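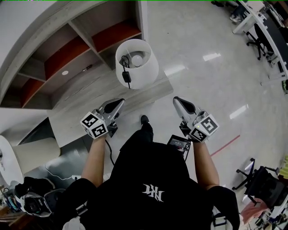 Gallery: The Reading Room at Birulari

We opened the reading room in May, on the second floor of our guest house in Montes. It was a storage place before, and it took us 23 evenings to clear and paint it. The floor is pale grey and smooth now, so one sweep in the morning is enough. I like most the long table with the wood grain. Its corner is rounded, and near that end stands the lamp with the big white shade, which my aunt first wanted for her bedroom.

The lamp came from Mostska, the second-hand shop behind the station, and I paid 28 for it. The shade is big and tapered, so please be careful when you pass with a bag.

Guests may use the room until 11 at night. Please switch off the lamp when you leave. More pictures will come when the shelves are ready.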